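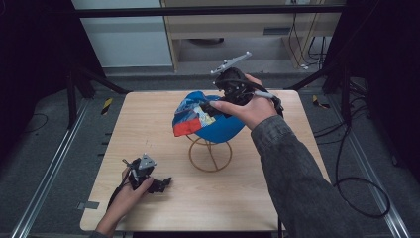 bjarke_skov
6 July 2023
Question about hats and how to store them without ruining them. I own 13 caps and until December they lived in a stack on a shelf, where the bottom ones slowly turned into pancakes. I've moved over to wire stands, the gold kind with a ring for a base and a loop on top, same as the one under the blue patchwork cap. The Lulten ones cost me 5 bucks each. Do they leave a dent in the crown if a cap sits there for months?

hodusfan
Yes. Thin wire, soft cap, gravity. I put a washcloth over the loop and the dent went away. So did any hope of the shelf looking nice.

Marnie_K
Disagree. Mine have been on bare wire for two years, no dents. If a cap can't survive a piece of bent wire it has no business on a human head.

hodusfan
Yours are all stiff fronts, Marnie. Patchwork has no backbone.

tallow
Egilsson makes a padded stand. It costs more than most of my hats, so I'd have to store the stand on something.

bjarke_skov
The washcloth I can afford. What about washing? Red patches next to white ones make me nervous.

Marnie_K
Cold water, by hand, a drop of soap. Dry it on the stand, so there's one use for it.

tallow
Dab a wet white rag on the red first. If the rag goes pink, stop. I skipped that with a quilted cap from Emon and now own a pink quilted cap from Emon.

hodusfan
I'd still just spot clean it. And change the washcloth once in a while, mine got weird.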